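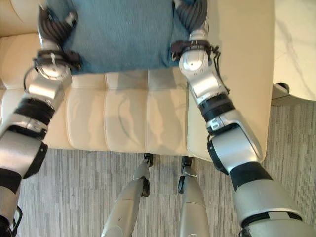
Brelus completes comparative trial of gripper fittings for household fabrics

Press Office, Brelus
January
14 shares | 3 comments

Brelus has completed the first stage of a comparative trial of grippers for use with household fabrics, carried out jointly with the component maker Vulow. The trial compared five finger and cuff fittings on a two-armed, two-legged robot working at a leather sofa in a furnished room. It comprised 1,010 attempts at handling cloths and pillows.

The purpose was to establish which fitting should go forward to the longer Grudovon programme, in which the same arms will be operated under two different controllers. Soft goods were chosen as the test material after earlier work with boxes and bottles showed little difference between the candidates.

Each attempt began with the item in a fixed starting position and ended when it had been placed or dropped, or when 30 seconds had passed. Cloths were to be taken by two corners and laid across the seat. Pillows were to be held at both ends and raised to the level of the seat. Operators recorded slips, missed grasps and any occasion on which one hand let go before the other.

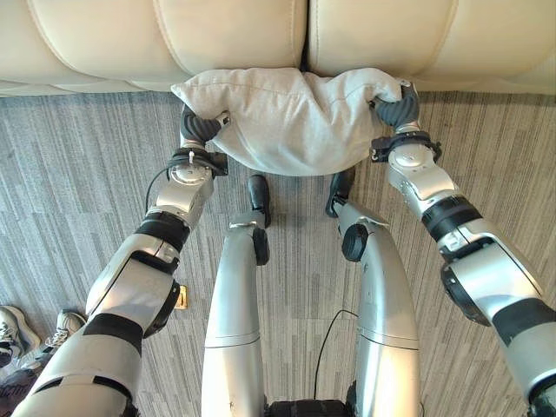

Pillows accounted for 567 of the attempts and produced the wider spread of results. Fittings with a firm finger surface performed well on thin cloth but tended to lose a pillow as its filling shifted. The ribbed finger, fastened to the wrist by a strapped cuff, gave the most even results across both kinds of item and has been selected for the next stage.

"We had expected the choice to be decided by grip strength," said Celina Stępień, who led the trial for Brelus. "The fit of the cuff mattered a good deal more than we had allowed for — a small amount of play at the wrist was enough to spoil an otherwise sound grasp. We have asked Vulow to look at the fastening before we go any further."

Marianna Górecki, responsible for hand design at Vulow, welcomed the findings. "Our bench tests are done with the hand bolted to a plate. Working over a low seat, with the arms reaching forward and down, puts the load in a different place. The cable run along the wrist will also be reviewed."

A revised cuff is now being prepared. The Grudovon programme will repeat the cloth and pillow tasks with the selected fitting before controllers are compared, so that any change arising from the new fastening can be recorded separately.

A summary of the method and results is available from the Brelus press office on request.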